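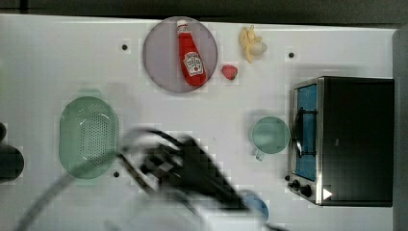

My mother has never owned a measuring cup. When I moved away and called her to ask how she makes the lentil soup, she said "enough water" and then "salt until it is right." I wrote both things in my notebook, like a good student, and that evening I made a soup which was neither soup nor something else.

This was many years ago. Since then I try to write down the family recipes properly, in English, so my children can read them without calling me. I have 56 recipes finished. It goes slowly, and I want to tell a little about why.

The first difficulty is the words. In my mother's kitchen there is one verb for what you do to onions at the beginning, and it means to cook them in oil until they stop being angry. English gives me fry, sweat, soften, brown, sauté. I looked at each of them for a long time. "Sweat" is the closest, but I cannot write to my daughter that she should sweat the onions, she will laugh and close the book. So I wrote "cook slowly in oil until they are soft and sweet, 20 minutes, do not leave." The "do not leave" is my mother's.

The second difficulty is the glass. Everything at home is measured with the tea glass, and of course every house has a different tea glass. My aunt's is bigger, and for this reason her rice was always wet when she used my mother's numbers. They did not speak for one whole October because of rice. I finally asked my mother to fill her glass with water and pour it on the kitchen scale that I bought for her. It was 100 grams. She was not impressed. She said the scale must be new and does not know yet. 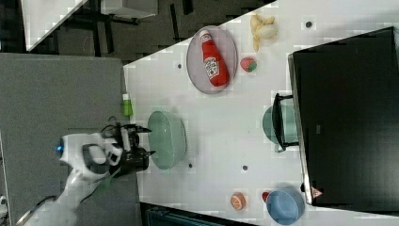 Tarık Türkmen wrote to me after my last post that I am making a mistake with the scale, that his grandmother's bread died on the day his cousin put it in grams, and that a recipe should be allowed to stay a little bit wrong so the next person has something to do. I thought about this for several days. I understand what he means, and I agree with half of it.

The half I don't agree with is this. If you grew up beside the stove, you can work with "enough." You have seen enough. My children grew up in another country, and they saw my mother cook only in the summers, and mostly they were outside. For them "enough" is a closed door. With 300 grams of lentils they can at least begin, and after the third or fourth time they can put away the scale and be a little bit wrong in their own way.

So now I write every recipe two times. On the left page is the version with grams and minutes. On the right page is what my mother said, as exactly as I can translate it, also when it does not help. For the walnut cookies the right page says only: "You know this one."

I did not know this one. I called her again at seven in the morning, when she has her coffee and is patient — and she explained it to me from the beginning, with the tea glass, and with one step which she had never mentioned before. You must toast the walnuts first. All these years I was making them with raw walnuts and thinking that my oven was bad.

Next I will try the stuffed cabbage. She says it cannot be explained by phone, so it will wait until I visit.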